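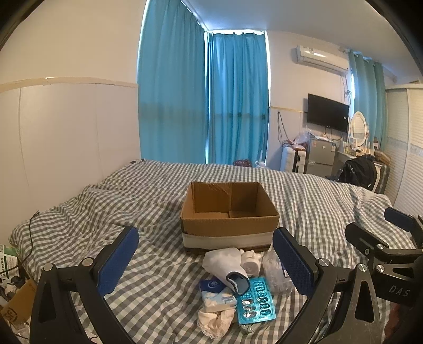
*Notes by the course tutor, Home Organising for Beginners, Prajapati Centre. Handout for session 4, updated November 20, 2024*

## Small things, one box

Right, so last time we did wardrobes, and a few of you told me afterwards that clothes were the easy bit and it's the little stuff that beats you. I agree! I can fold jumpers all afternoon, but give me a drawer with tissues, tablets, a bit of lace and an ornament in it and I start making tea instead.

So this week we're working on the bed. I like a bed for this job (a table is fine if your back prefers it) as everything shows up against a plain or checked sheet, and you have to finish before you can go to sleep. Put the empty box in the middle and lay the small things out in front of it, where you can see the lot. Don't put anything in yet. I know, it's tempting.

### Sorting before packing

I go by how a thing behaves in a box:

- **Soft:** cloth bags, lace-edged cloths, anything you can squash
- **Breakable:** the little white figurine, and its friends
- **Flat:** blister packs, packets of tissues
- **Leftover packaging:** crinkly clear bags and so on

Soft things are your padding, so don't use them up too early. I used to buy bubble wrap by the roll until I noticed I was packing cloths in one box and wrapping ornaments in plastic for the next one. Silly, really.

A cloth bag with something already stuffed in it wants emptying first. Somebody always finds a sock they'd given up on.

### Tablets

Please don't let these go to the bottom. Check the date on the foil, keep the strip with its leaflet if you've still got it, and give medicines their own place, up high if there are children about. Anything out of date goes back to the chemist, not in the bin and not down the loo.

### Filling the box

1. Fold one cloth and lay it flat on the bottom.
2. Wrap the breakable piece in something soft and stand it in a corner.
3. Flat packets go down the sides.
4. Cloth bags on top, pushed gently into the gaps.
5. Give it a little shake. If it rattles, add another cloth.

If your box has lost its flaps, like mine, use it as an open tray on a shelf. It's no good for stacking, but it's lovely for things you reach for every day. For stacking, you want a carton that still shuts.

### For next time

Do one box at home, 18 items at most, and write what's in it on a slip of paper. We'll start labels next session, so bring the slip along with a thick pen. The Flilex ones in the cupboard have all dried up and I haven't replaced them yet.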